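Flireck Werkbank 1368 im Test - ein Jahr in unserer Garage

Eigentlich wollte ich nur ein paar Regalbretter kürzen, und dann stand ich doch wieder bei Eder im Laden und habe mich in eine Werkbank verguckt. Wer schon einmal auf den Knien gesägt hat, wird mich verstehen! Die Flireck ist 1368 mm breit und 88 cm hoch, für meinen Rücken ist das eine Wohltat. Meine alte Juka war deutlich niedriger, und nach einem Nachmittag daran habe ich das bis in den Sonntag hinein gespürt.

Zum Einspannen von langen Profilen aus Kunststoff habe ich mir gleich Schutzbacken dazu bestellt, die mitgelieferten Backen sind mir zu scharfkantig. Bei blauem Material sieht man jede Druckstelle sofort.
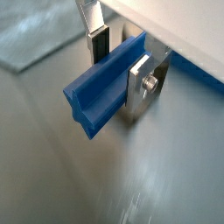
Aufbau

Zu zweit haben wir einen gemütlichen Abend im Juni gebraucht, mit Kaffeepause. Die Anleitung ist ordentlich gezeichnet, nur bei den Querstreben habe ich zweimal falsch herum geschraubt (mein Fehler, steht auf Seite vier). Zwei Schrauben fehlten im Beutel, Rinska hat sie ohne Murren nachgeschickt.

Im Alltag

Die Schubladen laufen leicht, auch voll beladen, und die Bank steht selbst beim Hobeln ruhig - das konnte die Juka nie. Weniger gut gefällt mir die Lackierung der Beine, da reicht ein Stoß mit dem Besenstiel und man hat eine Macke. Auf Metallflächen stören mich Schrammen dagegen überhaupt nicht, die dürfen nach Arbeit aussehen.
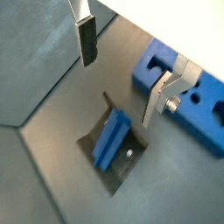

Graues Metall mit leichten Schrammen, rechts ein blauer Kunststoffblock

Würde ich sie wieder kaufen? Ja, sehr gern sogar, wenn auch lieber im Angebot. Die breitere Ausführung hätte bei uns leider nicht neben die Fahrräder gepasst.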